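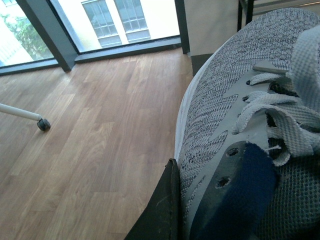 Keerthana Lobo said the crack opened in August and closed again by spring, every year, and that the last two engineers had written it down as seasonal and left it at that.

Viktória Csonka wrote it down as reported. Under Farkas procedure, the occupant's account went in section one and the inspector's findings went in section three, and the two were not to be reconciled before section five. She asked which room.

The crack was on the landing. It started at the upper corner of the door opening and ran toward the ceiling at a steep angle, wider at the top. Tapering upward meant the front of the house was rotating away from the back, or the back was settling and taking the stair wall with it. Both were common on the Fliddale side of the river, where the clay was deep and the builders had put the footings in shallow.

She fixed a Sotik gauge across it, two overlapping plates, one with a grid and one with a crosshair, set in epoxy on either side. She waited for the epoxy to take, then read the crosshair and entered it as zero. The gauge number was 234.

"The last one fell off," Lobo said.

"Was it on the paint?"

"I suppose it was."

"I've taken this one back to the plaster."

They went down to the hall. Csonka set the level on its tripod and took a reading at the front door, then one at the kitchen door. The floor dropped toward the kitchen by 29 millimeters. She moved the tripod and took both readings again from the second position, and the difference agreed to within the tolerance of the instrument.
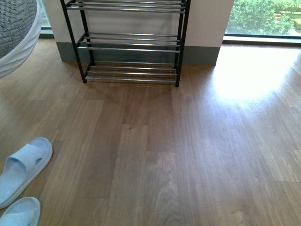 Ground floor hall, near the first level position.

Lobo asked whether that was a lot. Csonka said that the number had no rate attached to it. A floor could be laid out of level and stay that way for a century. What the policy covered was movement during the period of insurance, and for that she needed a second set of readings, taken from the same points, after the clay had been through a wet season.

"My father would have said it was the tree," Lobo said.

"Which tree?"

"It's gone. He had it cut down the year before he died. A poplar, at the end of the yard."

Csonka had already closed the case on the level. She opened it again to get at her notebook. Removal of a mature poplar was relevant. While it stood, the tree would have drawn water from the clay each summer and the ground would have shrunk. With the tree gone, the water came back over a number of years and the ground rose. A house could be damaged by either process. If it was rising, the kitchen end would come up, and the slope she had just measured would be less than it used to be.

"Do you know if the floor was worse before?" she asked.

Lobo considered this. She said that when she was small, she and her brother used to roll marbles from the front door and they would go all the way down the hall and hit the kitchen baseboard. Her father put a strip of felt along it because of the noise.

"And now?"

"I haven't rolled a marble in thirty years."

"Do you have one?"

It took some time. There was a jar in the back bedroom with buttons and foreign coins in it, and one marble, green. Csonka noted that a marble test was not an accepted method and that floor finish, draft and initial velocity were all uncontrolled. She then knelt at the front door and released it without pushing.

It rolled past the foot of the stairs, slowed, curved toward the left-hand wall and stopped roughly two-thirds of the way along.

They both looked at it.

"It used to go to the end," Lobo said.

Csonka measured from the door to the marble and wrote the distance in the margin. She put a small cross beside it, which was her own mark and not one the Nirkance office used. Then she went out to the yard to look for the stump.

The stump had been ground out. The grass over it was a darker green than the rest. She took four hand auger samples in a line from there to the kitchen wall, bagged them, labeled them and wrote the depth on each label. The one nearest the house was soft enough to take a thumbprint.

When she came back in, Lobo had left the marble where it was and was standing on the stairs so as not to disturb it. She asked if it should stay there until the next visit.

Csonka said that would not be necessary. She had the measurement. She thought about it while she filled in the date for the second reading, and then she asked if she could mark the spot with a pencil.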